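Office Diary, Residential Property Management Division
16 Oct 2023

Morning

The division resumed its review of the Tulero rental portfolio at the usual hour. Ashton Ruawai chaired. The portfolio stands at 146 tenancies, all of them administered from this office following the transfer of files from Iver in August. The transfer has been completed in all respects but one: the bond records for the Makokha building remain with the previous agent, and a second written request was issued before the morning break. I have placed a copy on the correspondence file.

Two lease renewals were considered in detail. The first tenant has accepted the proposed terms without amendment. The second has asked that the fixed period be shortened and that the clause on subletting be redrafted. Mr Ruawai was of the view that the shorter period could be granted but that the clause should stand in its present wording. I concur, and have drafted a reply for his signature.

It was further resolved that routine inspection notices will be sent by post as well as by electronic mail. Several older tenants have told the office that they do not check their inboxes with any regularity, and the complaint is a fair one.

Midday

Sieglinde Frerichs attended from Dosivico to discuss the valuation of the corner premises. Her written report is expected before the end of the month. She advised that comparable sales in the district have been few, and that she would prefer to rely on rental yield in reaching her figure. Mr Ruawai asked whether the report would separate the ground-floor shop from the flats above it. Ms Frerichs confirmed that it would, and undertook to attach a schedule of the outgoings for each.

The question of car spaces was raised and left open. The plan of subdivision and the lease schedule do not agree on the allocation, and I have been asked to obtain a certified copy of the plan. I should have noticed the discrepancy when the file first arrived and have recorded as much in the margin of the checklist. 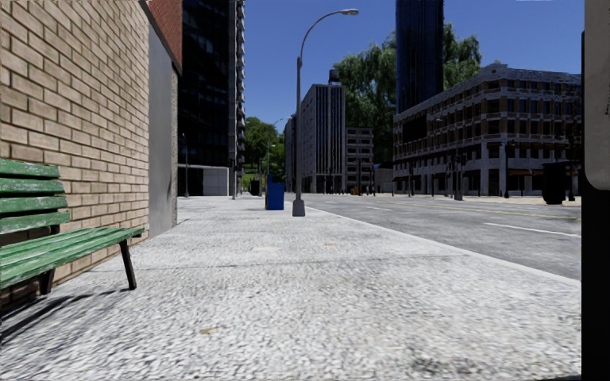

Afternoon

Correspondence occupied the greater part of the afternoon. The owners of the Makokha building have approved repairs to the laundry ceiling, on the condition that a second quotation is obtained. The first contractor has been notified. A tenant on the upper floor wrote to thank the office for the replacement of the hot water unit, and the letter has been passed to the maintenance desk.

The application fee question was settled. A holding deposit of $100 will continue to be taken on approved applications and credited in full to the first rent payment. The wording on the application form is to be altered accordingly, and the old stock of forms withdrawn from the counter.

Arrears were reviewed last. Payment plans are in place for both accounts outstanding, and no notices are required at present.

Matters carried forward: certified plan of subdivision; Makokha bond records; second quotation for the laundry ceiling; reply to the tenant regarding the subletting clause, awaiting signature. Office closed at the usual time.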